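Progress report to the Chowdhury fund, 4th July

Work on the Jitum household tasks set has continued at the Stellutstead room since our last report in March. The humanoid is running on its tether, and we are recording reaches and grasps at the long table. We now hold 165 accepted examples. A further 20 were rejected at review, most of them for gaps in the joint readings, and these have been kept apart in case the readings can be repaired.

The current block is bottle handling. Each example begins with the hand open over the table edge and the bottle set back towards the wall. The operator guides the arm from there, and the take is saved with the joint positions and a short written label.
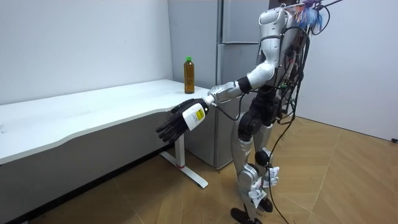

How is an example accepted for the set?

Two reviewers at Garkau watch the take separately and check the label against the readings, and it goes in only if both pass it.

Review is slower than recording at present. There are 11 takes waiting, and we have moved one person from recording to review for the rest of the month.

Spending is within the agreed amount. The one change is 3 extra days of room hire, paid for out of the travel line.

Next we will change the starting place of the bottle between takes and begin the cup block. A first training run on the accepted set will follow, and its results will be sent with the next report.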